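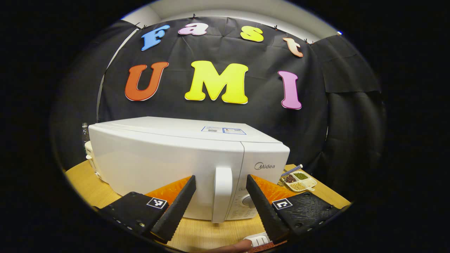 Wrist view from the hand-held gripper, with the microwave door handle between the two fingertips.

Recording Door-Opening Demonstrations with the Hand-Held Gripper

This page describes the procedure used at the Stesten laboratory for the appliance portion of the Mitero study. Operators should complete the calibration steps on the previous page before they begin.

1. Place the appliance on the table with its door facing the operator. Check that the door swings freely through its full range.

2. Start the recording and hold still for 2 seconds. Both square markers on the gripper must be in view, as the finger width is computed from them.

3. Bring the open fingers to either side of the handle. Approach straight on and keep the handle between the fingertips.

4. Close the fingers, pull the door open in one smooth motion, release the handle and back away. Do not stop the recording until the fingers are fully open again.

5. Move the appliance slightly after every 4 demonstrations and note the change in the log.

A full set for one appliance is 280 demonstrations. Discard any episode in which a marker is lost during the grasp - the training script does not fill such gaps.

Questions about the log format should be sent to Nanna Dalsgaard, Room 2454.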